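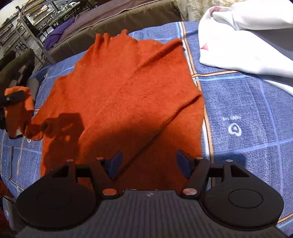
Wendby today opened orders for Tipoki, a fabric care concentrate for hand and machine washing of knitwear. The product is made at the company's Gasano plant and replaces the earlier Vindia formula, which will be withdrawn in June. Tipoki is intended for garments that pill or felt with repeated washing. A knitted sweater with a fuzzy, slightly pilled surface, like the orange-red one spread on a blue cover, falls within the recommended use. Heavily matted items do not.

The concentrate is sold in 500 ml bottles. The standard dose is 6 ml for a single adult garment in a hand basin, with a soak of up to 60 minutes in cool water. For machine washing, the dose is set by load size and is printed on the back label. Fabric softener should not be used in the same cycle.

Tipoki contains no added dye or optical brightener. The enzyme used in Vindia has been removed, as it was not suitable for wool and silk - the new formula may be used on both. Bottles should be stored upright and away from frost. A slight haze may form in cold storage and clears at room temperature.

Retailers holding Vindia stock may return unopened cases for credit until the withdrawal date. The minimum order for Tipoki is 2 cases. Safety data sheets and label artwork are available from the Wendby trade desk on request.

Last updated: June
Shares: 6 | Comments: 2
This site uses cookies to measure traffic. By continuing to browse you accept our cookie policy.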